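Vurer Online - Service Notices
10/8/21

1/ Scheduled maintenance for Vurer Online will begin at 2:00 a.m. server time and is expected to last 30 minutes. All worlds will be closed during this period. Players are asked to log out from a town or an inn before the servers go down.

2/ Following maintenance, the Brinano and Kaplan worlds will be merged into a single world. The merged world will keep the name Brinano. Characters, levels, mounts and bank contents will carry over without any action by the player.

3/ Where two characters share the same name, the one created first will keep it. The owner of the other character will be asked to choose a new name at the next login. Guild names will be handled in the same way, and the guild leader will make the choice.

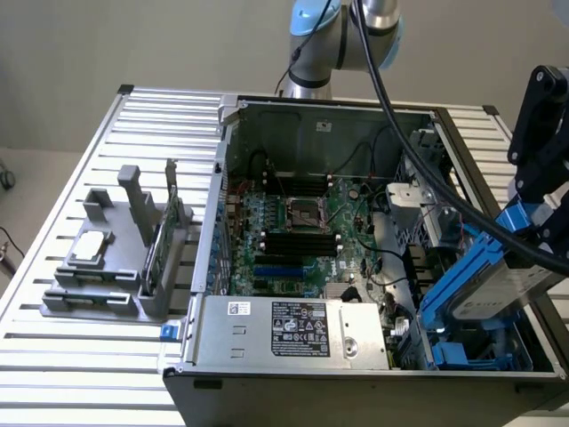
An open desktop tower with the side panel off.

4/ Auction house listings on both worlds will be canceled before the merge. Unsold items and listing fees will be returned by in-game mail. Mail from this process will be held for 30 days, after which any items left unclaimed will be removed.

5/ The update also opens the Flomville harbor district to characters who have finished the main story through the Salt Road chapter. The district has 2 new dungeons and a fishing pier. Party size in both dungeons is limited to four.

6/ Known issue 2054: the harbor map may show the wrong floor after a player uses the ferry. Opening and closing the map corrects the display. A fix is being prepared.

7/ Known issue 2901: some guild banners lose their color when viewed from a distance. The banners themselves are not affected - only the display.

8/ House plots on Kaplan will be packed up and stored. Owners may claim a plot of equal size on Brinano from the land office. Furniture and garden items will be placed in the owner's storage chest.

9/ Questions about missing characters or items should be sent through the support form on the account page. Please include the character name and the world on which it was created. Replies to this thread are not monitored.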